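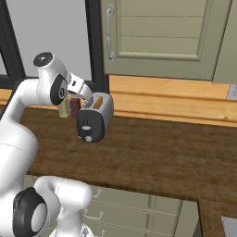

Simulated kitchen, toaster on the counter

# Sarbridge Footwork Log

A little dataset of boxing footwork drills, written down step by step so you can sort them, search them, and build your own rounds out of them. I started it in a notebook at the gym and it got out of hand (in a good way!), so now it lives in a repo.

There are 1077 rows. Each row is one movement: a step, a pivot, a slide, a switch, or a reset back to stance. String a few together and you have a drill. String a few drills together and your calves will let you know about it the next morning.

## Where the rows come from

Most were logged at evening sessions at the Sarbridge gym, by hand, between rounds. A smaller batch came from the Irel club, where they teach a wider stance and a lovely low pivot off the lead foot that I had never tried before. I've kept the two sets tagged separately, as the same word can mean different things in the two rooms. An Irel "half step" is closer to what Sarbridge people call a slide, and mixing them up will put your weight in the wrong place.

## Columns

- `drill_id` - short text code, same for every row in a drill
- `order` - position of the movement inside the drill, starting at 1
- `move` - step, pivot, slide, switch, or reset
- `foot` - lead or rear
- `direction` - forward, back, left, right, or blank for a reset
- `angle` - degrees, pivots only
- `gym` - sarbridge or irel
- `level` - 1 to 5, where 1 is day one and 5 is for people who can already box going backward
- `notes` - whatever I scribbled at the time

Everything is written for an orthodox stance. If you're a southpaw, run `flip.py` first and it will swap left and right for you. It leaves `foot` alone, which is what you want - your lead foot is still your lead foot.

## Quick start

Open `footwork.csv` in any spreadsheet and filter on `level`. That's plenty for most people! If you'd like something more fun, the Azimi script picks drills at random and prints a full round:

 python azimi.py --level 2 --drills 5

Add `--gym irel` if you only want the wide-stance ones. Add `--calm` to get a reset after every drill, a real kindness at the end of a long session.
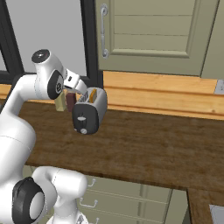 ## Known problems

- Some 50 rows have an empty `angle` on a pivot. I wrote "big turn" in the notes and moved on. Treat them as a quarter turn until I get back to the gym and check.
- `level` is my opinion. The Irel coaches would probably score their own pivots a notch easier than I did.
- Two drills share the code `BX-ring`. The longer one should be `BX-ring2`, and it will be in the next version.
- No timing data yet. I tried calling out beats while skipping around the ring and couldn't read a word of my own writing afterward.

## Adding your own drills

Please do! Walk through the drill slowly, write one row per movement, then have somebody else try it from your rows alone. If they end up with their feet crossed, a row is missing. Keep it under 20 movements per drill, and put your gym's name in `gym` in lower case.

## Changes

- September: added the Irel rows, split `slide` out from `step`
- Before that: Sarbridge rows only, and a lot of typos

Search this repository
Type / to search

Related
- Bustarus round timer
- Azimi drill picker
- Sarbridge jump rope log
- Irel stance notes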